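April, by Malou Briem

I finally have a white table! I've wanted one for years, and last weekend Kolbrún helped me carry it up the stairs and shove it against the back wall, and I am so happy with it I could eat every meal standing next to it just to look at it.

The old desk went to Lærke, who has room for it and likes dark wood. I had painted the wall first, two coats of a white called Votska (I tried a creamier one, Vídalín, on a patch by the door and it went yellow by evening). Then I waited 5 days before putting anything near it, and that was the hard part. I kept going in to check if it was still tacky. It was still tacky.

I did a big sort while I waited. Old cables, dried-up pens, a box of 400 paper labels I bought for jam and never used — all of it out or into the hall closet. I kept 2 drawers' worth and gave the rest to Brynhildur, who took the labels and says she's making jam this summer. We'll see!

For cleaning I use warm water with a drop of dish soap and a soft cloth, then a dry one right after. White shows everything, so I wipe it most evenings, and I've found I like doing it. Next up is a lamp, and maybe one shelf, a narrow one, up high.

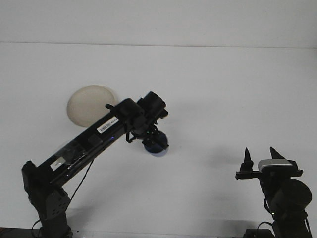 Keeping the top clear is my one rule for this room, and I'm sticking to it. I love how pale it all is now, with the white of the table running up to the white of the wall and only a faint line where they meet. The one soft bit of color is the tan oval thing leaning back against the wall, and I'm thinking of finding a lampshade in that same light beige.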